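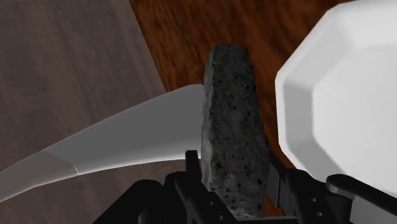
A block of dark grey stone, pitted and rough along the sides.

Dayana Quintero has been building dry stone walls for 24 years and would like you to stop calling it a puzzle.

"A puzzle has a picture on the box," she says, pouring coffee from a flask that has clearly been dropped off several of her own walls. "I have a pile and a customer."

The customer, at the moment, is the village of Sanadstead, which wants the boundary along its old sheep lane put back up before the ground freezes in November. Quintero has four people on the job, two of whom she describes as trained. The other two are "keen," a word she says the way a dentist says "interesting."

She came to the trade from an accounting office. Her uncle needed help on a farm wall in Jistora one summer, she went for ten days, and the office eventually stopped calling. Does she miss it? "The chairs," she says. "I think about those chairs a lot."

The work itself is slow. You dig a trench, set the big stones at the bottom, and run each one lengthwise into the wall, even when its long side is prettier. Showing off the long side is the classic beginner's mistake, along with picking up a stone, not finding a home for it and putting it back in the pile. Quintero's rule is that a stone in the hand goes in the wall. "Otherwise you spend the day taking rocks for a walk."

She is polite about mortar, up to a point. Her neighbor Triantafyllou swears by it and has rebuilt his garden wall twice. "We get along fine," she says. "I wave when he's mixing."

What about the lane wall – will it outlast her? She looks at the finished stretch for a while, then at one of the keen ones, who is hitting something with a hammer.

"That part will," she says, and goes over to take the hammer away.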